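Konness finger pads, revised set
12 shares | 3 comments

We're so pleased with these new pads! The first batch let us down: after 177 grips the foam tore near the tip and the fault light stayed off, so the arm carried on squeezing with bare backing plates. Danai Lazaridis spotted it one Wednesday and hit the stop. The revised foam has done more than 200 grips on wire and springs without a split.

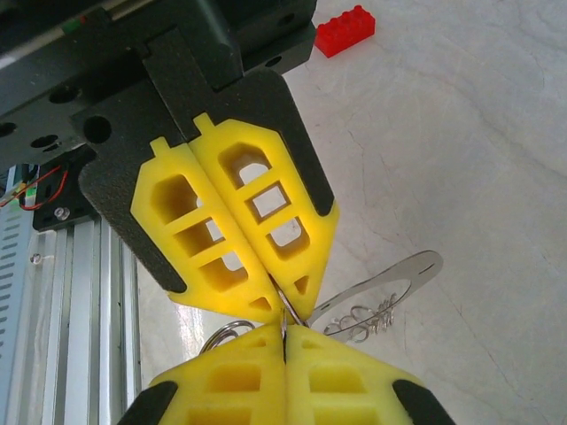 Yellow pads closed on a thin wire, part of a metal puzzle.

Please check the tips before each run, and stop the arm first.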